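Open morning at Pillero, Skellska
Posted in: Shop visits

Pillero opened its stockroom and sales floor to the public on Saturday, March 16, 2024, ahead of the spring reset. The store sells small household and personal goods: combs, brushes, mirrors, sewing supplies, phone cables, gift wrap, and a lot of things that hang on hooks. It has been in the old Friesen furniture building in Skellska for years and I had only ever gone in for hair ties.

Doors for the visit opened at 10. Parking is behind the building, and the entrance from that side is a gray door next to the loading bay. Visitors signed a sheet, got a paper badge, and could walk through without a guide or wait for one. I waited. The guided walk was led by Brock Gill, who manages the floor and does the ordering for the beauty aisles.

We started in the stockroom. Cartons come in on two mornings a week and are opened on a long bench by the door. Anything glass is unpacked first and checked for chips. The rest is sorted into bins by aisle, and the bins go out on carts before the store opens. The room was cold and very orderly. A chart on the wall listed the 400 item numbers that were being moved, dropped, or added in the reset, with the finished ones crossed out in pencil. Gill said the chart is made fresh every spring and again in November, when the gift items come forward.

From there we went out to the sales floor. The store uses slotted steel uprights in red with light gray shelves, and the shelf height can be changed by moving the brackets. Gill moved one bracket up a slot to show us. It took him one hard push from below with the heel of his hand. The tall shelving stands along the walls, and the middle of the floor is kept low enough to see over.

Small goods don't go straight onto the shelf if they can be helped. Cheap plastic baskets and trays do most of the work, in whatever colors the supplier has. I asked if there was a color system and there isn't one. Packets go in baskets because they slide, and anything with a handle goes in a tray where it can be picked up one at a time.

The beauty aisle was the part I had come for. The new line of hand mirrors, called Serka in the order book, was going out that morning. They are gold-toned with patterned handles, a little old-fashioned, and priced at 5 dollars. The frames vary, some round and some oval, and they are mixed together when they go out. The gray trays for them sit just below a shelf edge at a height where an adult can look down into them.
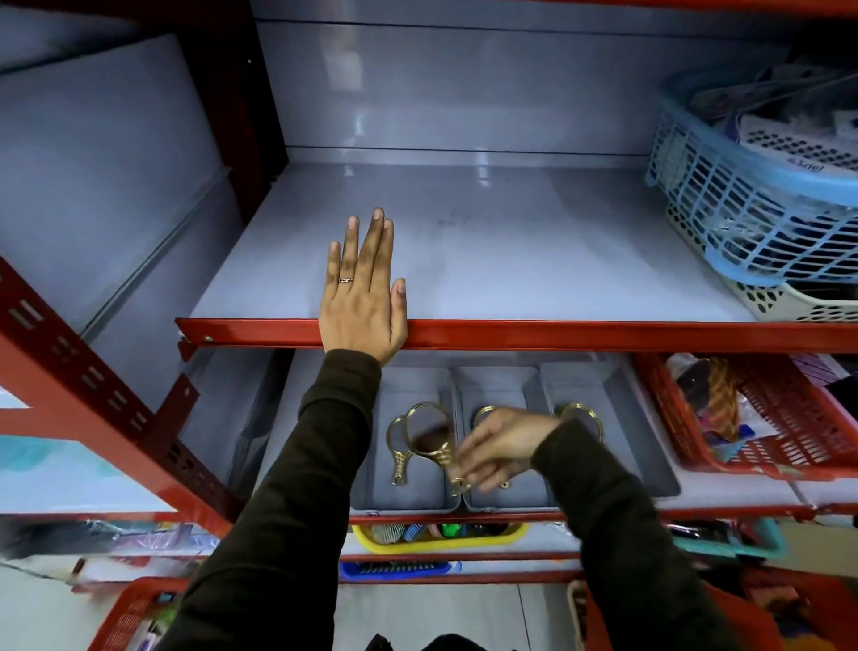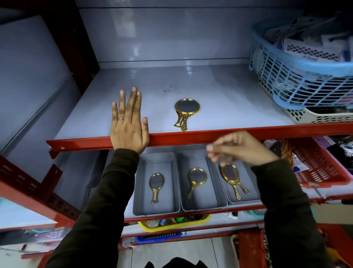 Do hand mirrors get scratched when they are kept in open trays?

The glass holds up well, but the gold finish on the frames can rub where two of them touch. Keeping only a few in each tray and wiping the frames with a dry cloth takes care of most of it. At Pillero the extra stock stays wrapped in the back until there is room for it.

We spent 20 minutes in that aisle, longer than anywhere else. Several people on the walk wanted to know about the order of things on the shelves. Gill's answer was that mirrors, combs, and brushes are kept close together because they get bought together, and that the cheaper combs go lower. He had tried the combs by the register last year and sold fewer of them. He didn't know why.

I also learned how the shelves get cleaned. Everything comes off, baskets included, and the shelf is wiped with a damp cloth and then a dry one. The back panels are done less often. The baskets are washed in a sink in the stockroom and stacked upside down on a rack to drain, and I saw the rack on the way back through. Price labels are the slow part, as the old glue has to come off first.

The sewing aisle was still half packed into cartons, so we only looked at it from the end. Gift wrap was finished. It is stored upright in wire bins now, which is an improvement on the old rack where the rolls kept falling out at the bottom.

Coffee and store-bought cookies were set out in the stockroom afterward. There was a table of discontinued items at a reduced price, and I bought two rolls of ribbon and a folding travel brush. The hand mirrors were on sale at the regular price. I picked one up and put it back, then went back for it after the coffee.

Practical notes: the visit is free and you don't have to sign up. The aisles are wide enough for a stroller, but the stockroom has a raised sill at the door. The restroom is upstairs and there is no elevator. The bus from the center of Skellska stops across the street. Wear a jacket for the stockroom. Regular store hours continued during the visit, and by late morning the registers were busy and the tour group had to stand to one side in the front aisle.

The next open morning is planned for November, with the gift items. Dates will be on the door.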